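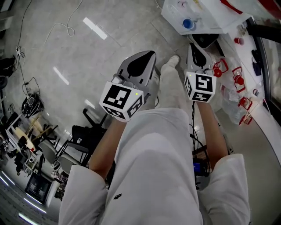 3.2 Setup and upkeep of the hand-held gripper pair

The demonstration station at Prelcombe is built around two hand-held grippers that share finger geometry with the end effectors of the Carroll cell. An operator holds one in each hand and performs the task directly, and the recorded finger poses are later replayed on the arms. Pose is recovered optically. Each gripper carries a white cube with a square fiducial marker on every visible face (Figure 4), mounted just behind the fingers so that at least one face stays readable through most wrist rotations. The patterns differ between the left and right cubes, which lets the tracker assign a hand to each detection without relying on image position. A green indicator light on each cube gives the operator a check that can be made without looking away from the work. The fingers are gray, fin-shaped and tapered to a point, with a black inner pad that is the only surface meant to touch the object.

Figure 4. The gripper pair in the operator's hands at the demonstration station, with marker cubes behind the fingers.

Before the first session of a day, the cubes are registered to the finger tips. The operator closes each gripper on a pin fixed to the registration plate and turns it slowly through the range of the wrist while the tracker collects 140 poses. A least-squares fit then gives the offset from cube center to tip. We accept the fit if the residual is below 2 mm. A larger value has nearly always meant a cube that has shifted on its seat, and the seat screws are then tightened and the procedure repeated from the start. Partial re-registration was tried in January and dropped; it left a small bias along the finger axis that did not show in the residual but was plain in replay.

Marker faces are wiped with a dry microfiber cloth between sessions. Solvent wipes lift the print at the corners of the squares, and corner quality is what limits detection at oblique angles. Faces with visible scratches are replaced as a full cube, not singly, so that the face-to-face geometry comes from one print.

Pad wear is the main source of drift in grasp width. The pads are soft and lose thickness at the leading end, where most first contacts occur. After 995 recorded grasps the closed-width reading on the left gripper had moved enough to trip the width check in the Hinska logging software, while the right gripper, used mostly for holding, had not. Pads are now changed in pairs on both grippers at the same time. The new pad is pressed on from the base toward the tip, left under a light clamp overnight, and zeroed the next morning with the fingers fully closed.

Cable strain caused most of the lost sessions in the early part of the study. The bundle leaves the underside of the gripper and hangs free, so its weight is carried at the exit unless the operator supports it. Sproģis added a short sleeve at this point and a loop of slack inside the housing — the loop matters more than the sleeve, in our experience, as the conductors had been failing at the board connector and not at the exit. Four connectors were replaced before the change and none since.

Lighting was left as found. Reflections from the polished floor produce occasional false squares in the detector, but these fail the pattern decode and are discarded before pose estimation. Glare on a marker face is more serious, as it removes a true detection. Gaps shorter than the filter window are bridged by the inertial estimate; longer gaps end the segment, and the demonstration is flagged for review by a second annotator.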